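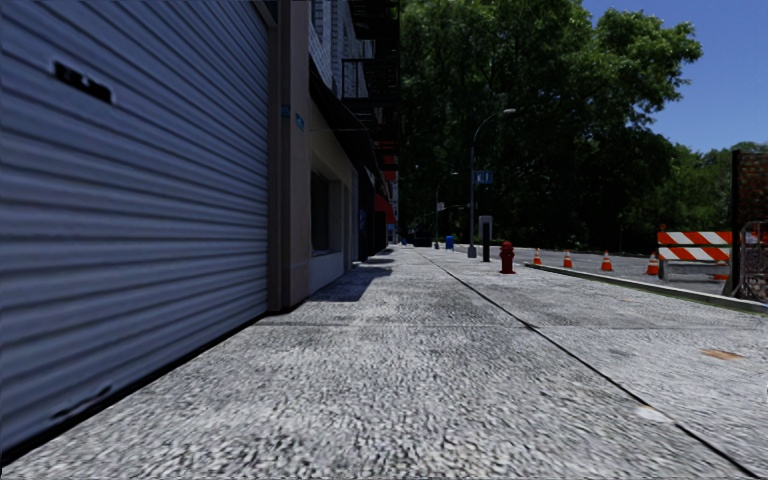 Zaid Farah wrote in to ask whether the people who used to walk the routes still have jobs, and whether a simulator can teach a delivery robot anything a person with good shoes couldn't find out in an afternoon. Yes to the first. The second takes longer, so I'll answer it in this review.

I supervise the route desk at Calley, in Prarstead. We run sidewalk delivery robots for Jaramillo, a grocery business with small orders and short distances. We have used Clultov, a street simulator, since January. I paid nothing extra to review it and got nothing for doing so. We pay the normal license.

What it does

Clultov builds a block and lets you send a virtual robot down it. You set the time of day, the pavement, the storefronts, the trees, and whatever is in the way. The block we use most has a hydrant on the sidewalk, a curb running beside it, and traffic cones and a striped barricade on the road side. On the building side there is a big roll-down shutter, then storefronts in deep shade. The robot's planner makes its choices there and the software logs each one. A person on my desk reads the log and decides if the choice was acceptable.

Before Clultov, a route walker went out with a clipboard and a tape measure. They wrote down curb heights, narrow spots and bad slabs. Then a real robot went out with a walker behind it, often for most of a shift, and the walker stopped it when it did something foolish.

What changed for us

There were four of us walking routes. Two moved to the desk and two still go outside, and we trade places every month. The trading was Yu-na Min's idea and I would not run the job any other way. After a month indoors you start to trust the screen too much. You forget that people leave things on sidewalks that no menu has in it.

The desk work is easier on the knees and harder on the eyes. Jong-dae Oh liked it from the first week. Polyxeni Kalogeropoulos did not, and said so in writing. Her complaint was that a walker used to be finished when the route was finished, and now there is always another run in the queue. She was right. We have logged 2301 runs, and for a while the software assigned the next one the moment you closed the last. We turned that off. It is a checkbox in the shift settings, badly labeled, and it should be off by default.

Pay was the other question. The company first listed the desk job at a lower grade than walking, on the grounds that it was indoor work. We objected and it was put at the same grade. Anyone bringing in a tool like this should settle that before the training starts.

What is good

Light and shade are handled well. Our robots used to slow down at the edge of a building shadow as if it were a step. In Clultov you can move the sun and run the same block again until you see which shadow causes the trouble. Outside we had to wait for the hour to come around.

Surface texture is better than I expected. Concrete looks speckled and rough, with joints and stains, and the planner gets confused by it in much the same places as it does on our own streets.

Moving obstacles is quick. Yu-na Hwang can set up a closed curb lane in the time it takes me to find the menu.

What is not good

Text on signs comes out unreadable. For a planner that ignores signs this is fine. For a new desk worker who is trying to work out which block they are on, it is a nuisance, and we ended up keeping a printed list of block names taped to the monitor.

Far objects are mushy. A dark shape under trees may be a vehicle or may not be, and the reviewer is asked to judge whether the robot was right to slow for it. Our rule is to mark these runs "unclear" and leave them out of the pass rate. The vendor's standard report counts "unclear" as a pass. Check this if your manager reads the summary page only.

Pedestrians are too polite. They step aside. Ours don't.

The export to a spreadsheet drops the reviewer's comments. Those comments are the part of the job that takes judgment, and they are what I would want to show if someone asked why we still need four people.

Would I buy it again

Yes, for the shadow work alone. I would not use it to clear a route without a walk. Every new route at Calley still gets one person on foot before a robot goes out, and that person can refuse it. The refusal form is on paper, it goes to me, and the simulator score is left off it on purpose.

To finish Zaid's question: the afternoon with good shoes is still on the schedule. It now comes after the desk has picked out which corners to look at, and the walker is usually back by 3 p.m.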